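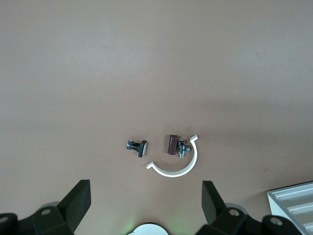
Flulirbridge Student Robotics Club Opens Its Parts-Sorting Project to the Public in February

FLULIRBRIDGE, 2019-12-14. Hi from the robotics club! I'm the student who got handed press duty this year, so if this reads less like a press release and more like me talking your ear off, well, you've been warned.

The news first: our club is holding an open workshop night in February at the Bavine building, and everybody in town is invited to come see what we've been working on since school started. It's called Project Nitham, and it's a robot arm that learns to pick up small plumbing parts and put them away.

Yes, plumbing parts! We get asked about that a lot. Last spring we spent the whole season stacking foam blocks, and by the end we were pretty good at it and also pretty bored. Foam blocks are all the same shape and they forgive you for everything. So over the summer one of our members brought in a coffee can of leftovers from a bathroom remodel, we dumped it out on the table, and that was the end of the foam blocks. Valves, clamps, little threaded fittings, caps. Shiny chrome is hard for a camera because it reflects whatever is near it, including the gripper that's coming to grab it. A curved clamp is hard in a completely different way (where do you even hold it?). And anything round wants to roll off the second you bump it.

We have 29 members this year, in grades nine through twelve, and you don't need to know how to code to join. I didn't. My first job was sweeping up 3D printer scraps, and my second job was labeling bins, and somehow by October I was writing the part of the program that decides how wide the gripper should open. Members are split into six small teams. One handles the gripper, one handles the wrist camera, one does the arm motion, one writes the sorting code, one runs the tests and keeps the logs, and the last one does outreach, so that's me and a couple of very patient friends.

A lot of what we do is repetition, I won't lie. Somebody lays a few parts out on the table, somebody else runs the arm, and a third person writes down what happened. Then we move the parts a little and go again. Our longest day so far was 132 tries, with a pizza break in the middle that ran way over. We want to have 2000 tries in the log by the time of the open night, and the test team has a paper chart on the wall that gets colored in with marker after each meeting. I love that chart more than I should.

We had some bad weeks, too. In early November the arm kept closing its fingers a little too high and pinching nothing, over and over, and we spent three meetings blaming the code before someone checked the camera bracket and found a loose screw. We tightened it. The log for that day just says "screw," underlined twice.

The biggest fight in the club right now is about clusters. When parts sit by themselves the arm does a decent job. When they're touching, or one is tucked inside the curve of another, the sorting team wants to nudge them apart first and the gripper team wants to go straight in from above. We're testing both ways this winter, and at the open night we'll run them one after the other so visitors can cheer for whichever side they like. I'm on the nudging side, for the record.

Visitors will also get to lay out parts for the arm themselves, drive it by hand with the practice controller, and look through the team notebooks. Little kids are welcome as long as a grown-up comes along. The sessions at the arm table can take up to six people at a time, so there may be a bit of a line, but there will be snacks and a sign-up sheet by the door. Admission is free.

Part of the point of the night is getting ready for the Makris Challenge, a regional student contest where each team's robot has to clear a table of mixed parts it hasn't seen before. It's our first year entering! We could really use strange parts to practice on, so if you've got a drawer full of old fittings, brackets, hooks or knobs, please bring them. Clean ones, please. We'll take almost anything that fits in your hand and doesn't have a sharp edge.

New members can sign up at the open night or just walk into any meeting after winter break. The exact date and starting time for the February event will be posted at the school office and on the club's page once the room is confirmed. Reporters who want to visit before then can leave a message for the outreach team at the front office, and one of us will call you back after last period.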